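What I learned from cutting my first reel in three years

I finally redid my reel in August. The old one had been sitting on my site since before I went freelance, and most of the work on it was from a shop that has since changed its name.

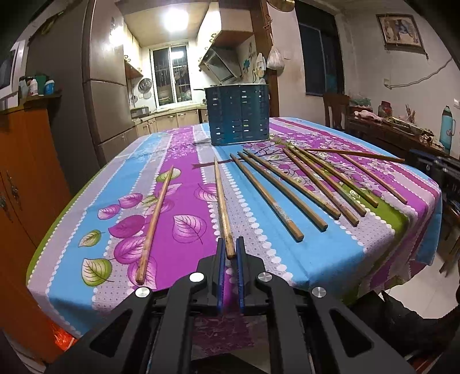 I do offline editing, mostly commercials, with some title work when a job is too small to hire a designer. For a long time I got by on word of mouth. Then two producers in the same month asked for a link, and I sent them the old one and neither of them called. I can't say the reel was the reason, but I watched it again that night and I wouldn't have called me either.

It ran over two minutes. It opened with a slow logo build that I was proud of at the time. The music was a library track that I have since heard under a mattress ad and a dentist's website.

The first thing I did was pull everything I was allowed to show. This took longer than the edit. If you have staff jobs in your past, start with the permissions. Jonalyn Bañez, who produced most of my work at Meltton, went through the list with me and marked which spots had aired, which were killed by the client, and which aired in a version I had nothing to do with. I had forgotten that last category. There was a spot for Prarine that I thought of as mine, and the version that went out had been recut from the first shot. I left it off.

I ended up with more than 2000 clips in the bin, counting alternate takes. I know some editors keep a running folder of selects as they go. I never did, and I paid for it with most of two weekends of relinking old drives. One drive would not mount at all. I had the Brendano campaign on it, and the only copy I could find was a compressed file Divina Cruzado had kept from the sound mix. It holds up all right at web size. I would not put it on a big screen.

The target was 60 seconds. My first pass came in at nearly double that and I thought it was tight. I sent it to Ariel Malabanan, who hires editors for a living, and asked her where she stopped paying attention. She wrote back with a timecode, 22 seconds in, and nothing else. It was the start of a food section I had put together because I thought I was supposed to have a food section. Nearly all the pours and steam shots were nice because somebody lit them well. The cutting was ordinary.

So the food went, except for one shot. After that I got rougher with it. I took out anything where the best part was the camera move. I took out a car spot that cost more than everything else on the reel combined, because all my cuts in it were on the client's beat sheet. What was left was mostly people talking and reacting, with some comedy timing. I hadn't thought of myself as a dialogue editor, but that was the work that kept surviving each pass.

That raised a problem with the music. A reel is usually cut to a track, picture only, and dialogue doesn't make sense in half-second pieces. I tried it three ways. All music was fast and said nothing about me. All dialogue was like flipping channels in a motel. The version I kept has three short exchanges that play out in full, with the track dropping down under them and coming back up on a cut. Divina mixed it in an evening and would not take money, so I am cutting something for her later in the year.

Rosalinda Layug did a color pass to even things out. The oldest spot was graded very warm and the newest was almost gray, and side by side they looked like two people's work. She didn't try to match them. She pulled both toward the middle a little and told me to put something neutral between them. I used the Wu job for that, a spot shot against a plain wall.

A few practical notes for anyone doing the same.

Put your name and what you do at the front for a second or two, and again at the end with an email address. Skip the animation. Mine is white type on black now.

Host the full spots on the same page as the reel. Jonalyn Enriquez, who reps directors and sees a lot of these, told me she watches the first part of the reel and then clicks straight to a full piece. If there is nothing to click she moves on.

Say what you did. I had a title sequence on the old reel where I only did the edit and another person did the design, and it wasn't labeled. Now each clip on the page has a credit line under it.

Export it, leave it alone overnight, and watch it on your phone in the morning. I found a flash frame at 6 a.m. that I had missed on a calibrated monitor for a week.

The finished reel is 64 seconds. I tried to lose the last four and every version was worse. It's up on the work page now, and the old one is gone from the site. I have also started a selects folder, which so far has one job in it.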